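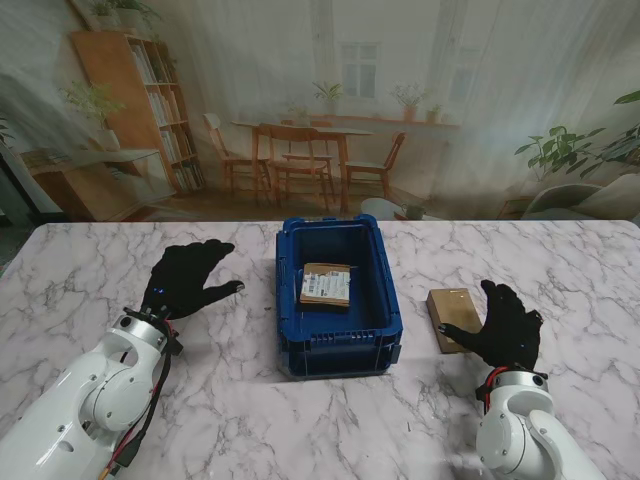 Notes > Shopping and Sending > Parcels

I've never trusted a tidy system that begins with buying something. The whole craze for "drop zones" strikes me as a way of selling baskets to people who already own too many baskets. So when Manju Pathak told me a plastic crate would sort out my parcel problem, I said what I usually say, that I'd think about it, and didn't.

The parcel problem is dull but real. Boxes come in, boxes go back, and for a week or so they all look the same. Last April I posted a return to Ledex that was in fact a birthday present from my aunt, still sealed. It took 20 emails to get it back. I have order 626 from Lomow to thank for the other low point, which I'd rather not go into.

Anyway, I gave in. The rule is that anything with a shipping label goes in the crate and nothing else does. No keys, no batteries, no junk mail. Labels face up so you can read them without handling every box. I was ready to be rude about all this and I'm still a bit rude about it. A crate doesn't decide whether you're keeping the shoes. It won't drive to the post office either, and the people who write about these things go very quiet on that point.

What I will grant is the open top. I tried a lidded tub first (a Plisten, 604 in their catalogue, not cheap) and things went in there and were forgotten. Slots in the sides are neither here nor there as far as I'm concerned, though they're praised to the skies in the product blurbs.

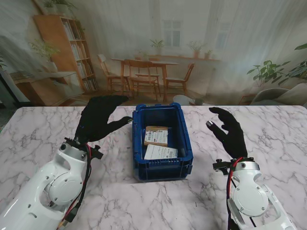

Satish Khurana reckons I've got the labels bit backwards. He says face up is fine until you have more than one layer, and then you want them on the ends, like book spines, otherwise you're digging again. He also thinks old labels should come off the minute a box is opened, or you'll send it to yourself.

Maybe. My answer is that if there's more than one layer in there, the trouble is with me and my ordering - no labelling trick will fix it. But I've started peeling off the old ones. They leave a horrible grey fuzz on the cardboard and I haven't found anything that shifts it.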